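Tandireck Shared Kitchen and Workroom
Progress report to the Eberhard Fund
19 August 2023
Prepared by Elisa Orlandini

Where we are

The grant was for turning a workroom full of inherited kitchen goods into a workroom people could use. We are past the halfway mark on the plan and slightly short of it on the shelves, which arrived with the screws for a different set of shelves. Rovitell has promised the right ones and I have promised to stop calling them.

When we started in January, the inventory ran to 325 small items. I have now handled every one of them, several against my will. We kept 173. The rest went to the church sale, apart from the melon ballers, which the church sale sent back.

Bins and labels

The one-bin-per-job rule is holding. Measuring things live with measuring things, cutting things with cutting things, and the drawer formerly known as "misc." has been nailed shut until we need the space. We bought clear bins throughout, as you suggested at the last review. I argued for the cheaper gray ones at the time and would like it noted that I was wrong, since you will note it anyway.

Labels are behind. The first batch was printed in a typeface so tasteful that it couldn't be read from the sink. The second batch is larger and uglier and is going on now, beginning with the baking shelves.

Scoops

These took more of the quarter than the budget line would suggest. The old metal ones had their sizes worn off, and two bakers who swore by the same scoop were getting different bread out of it. We replaced them with colored scoops from Plikik, so that a recipe card can say "one purple" and leave no room for philosophy. The bakers have accepted this. One of them still brings her own from home and thinks I haven't seen it.

The scoops go back in a bin at the end of each session. Compliance is better on mornings than on evenings. I have put a reminder above the sink and moved it twice, and it will move again when the shelves go up.

The worktable

The butcher-block top is the best money spent so far. It gets oiled on the first of the month and wiped down after every use, and so far the only real dispute has been over the cactus. It was meant to go on the windowsill. It has its own planter with a matching base, it leans, and it has acquired supporters, so it stays on the table until someone needs that corner for dough.

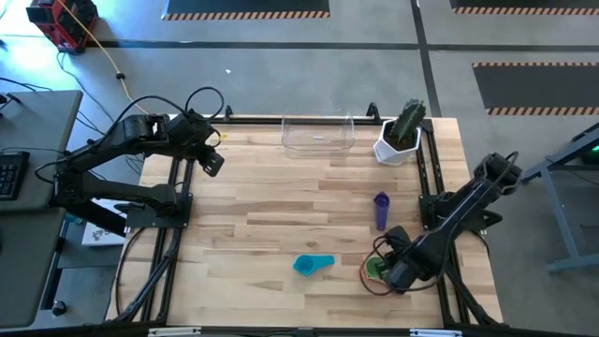

The worktable with the colored scoops out, clear bin at the back, cactus in its usual corner.

Money

The furnishing line has $200 left in it, and $100 of that is set aside for a second round of bins. I would like to move the other half to labels, given the typeface episode. If that needs a form, please send the short one.

Next quarter

Shelves up, with screws. Labels finished on the baking side and started on the preserving side, where the jars are their own problem and will get their own paragraph next time. I also want to settle where the rolling pins go, as they roll out of everything we have tried.

I still owe you the receipt for the table oil. It is in a bin, and the bin is one of the ones without a label.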